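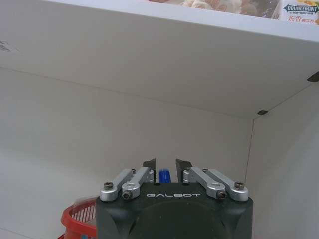

When I was nine I wanted roller skates so much I wrote a price on my bedroom wall in pencil. 374 kroner? Nope, 374 stamps. The supermarket in Prevell gave out stamps with your groceries and the skates cost 374 of them.

My mom bought very few groceries. You see the problem.

So I started asking the neighbors for theirs. One lady gave me 19 in an envelope and I slept with it under my pillow — I'm not kidding.

By spring I had 265 stuck in the little book. The glue tasted like old soup and I licked every single one, because using a sponge felt like cheating??

Then my brother told me the store was switching to a new book in September and the old stamps wouldn't count. I cried in the bathtub.

He was wrong! It was the store over in Ansah. I still haven't forgiven him.

Got the skates in August. White boots, red wheels, one size too big. I wore two pairs of socks and fell down in front of the bakery.

I would've licked 1,000 more for those things. Anyway my daughter wants a drum kit now and I've told her to start asking the neighbors.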